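Notebook, June. Bindery bench, back room

Started just after nine with the kettle on and the Ogbonna box open, which was probably a mistake as I then did nothing else all morning. For anyone picking this up after me: it's the box of children's historical novels that came in for repair and rebinding, and the one I've been fretting over is the school story in two parts, The Salt Princess. Both parts are in the same blue cloth. Part one is fine apart from a bumped corner. Part two is a wreck, spine off, first gathering loose, and somebody has had a go at it with parcel tape.

Tape first, then. I tried the low heat spatula on a bit at the back where it wouldn't matter and the carrier lifted off sweetly, but the glue stayed behind in a brown stripe. Crepe eraser got most of it. What's left is a stain and I'm going to live with the stain. Adesuwa looked over my shoulder and said she'd have tried a poultice, and she may well be right, but this is a reading copy and children are going to read it, so I'd like it strong first and pretty second!

Collation: 148 pages plus the plates, all present, though the plate facing page 70 has been put back facing 92. I only spotted it as I'd stopped to read (I know, I know). The picture is the princess on the sea wall with her lantern, and it made no sense at all next to the chapter where she's shut up with the measles. Moved it back and tipped it in with a thin line of paste. Left under weight.

A word on the story, as we're supposed to be writing the little catalogue notes too and I'd rather scribble it down while it's fresh. It's told by the younger daughter, who is ten when it opens and spends most of the book listening at doors. Her father wants to send her mother away and all the grown-ups talk about it in code. It's really very good. The author has a lovely trick of letting the girl get things slightly wrong, so you understand the quarrel a page or two before she does. The last third drags, there's a sea voyage nobody needed, and the bishop is a pantomime villain. But the letter scene! I'd put it in the hands of any twelve-year-old who thinks history is dates.

Draft note for the catalogue, to be hacked about by Temitope:

"A court is falling apart and a girl is the only one keeping count. Lively, sad in places, good for confident readers. Blue cloth, repaired, part two with a stain to the rear endpaper."

Temitope will say "lively" is a word people use when they haven't read the book. I have read the book. I can't think of another word.

Back to the bench. New spine piece: tried the Stedex cloth against the old boards in daylight and it's too green. The Elau is a better blue but thinner, and I'm not sure it'll take the turn-in at the head cap without showing the cord. Cut a test strip of each and pasted them to a bit of scrap board. Stedex sat flat straight away. Elau bubbled, though I think I had too much water in the paste, so that's my fault and not the cloth's. Will mix a stiffer batch and do it again before I blame anybody.
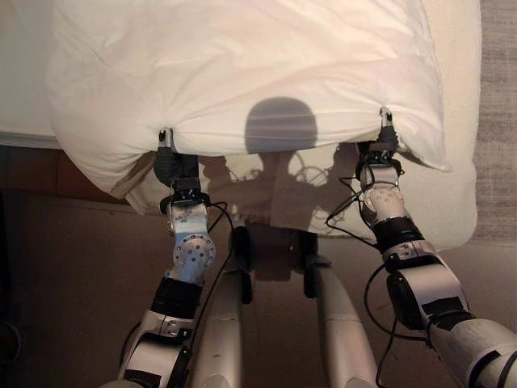 Sewing after lunch. The old sewing holes in the first gathering were torn right through to the fold, so I guarded it with Japanese tissue, the lighter weight, and pierced new holes a whisker above the old ones. Twelve gatherings in all (wrote 12 on the slip, please don't lose the slip) and only the first and last needed guards. Used the unbleached thread, waxed, and still managed a knot in the middle of gathering five. Said a word. Undid it.

The spine is rounding more than I'd like. Thread may be a bit fat for paper this soft. If it's still proud after pressing I'll knock it back gently and if that doesn't work then part two is going to look a bit stout next to part one on the shelf, poor thing.

Dristside rang at half past three asking if we could have the whole box done for their reading week. I said I'd ask. Adesuwa, I'm asking! My own view is that we could do the four worst and send the rest back with new jackets, as most of them only want a clean and a firm word. The two about the drummer boy are solid as bricks.

Left in the press: part two, text block only, between boards and blotter. Change the blotter first thing. Paste jar is in the fridge with a lid on it this time.

Still to do: stiffer paste, second Elau test, ask Temitope for another word for lively, find out who has the small bone folder.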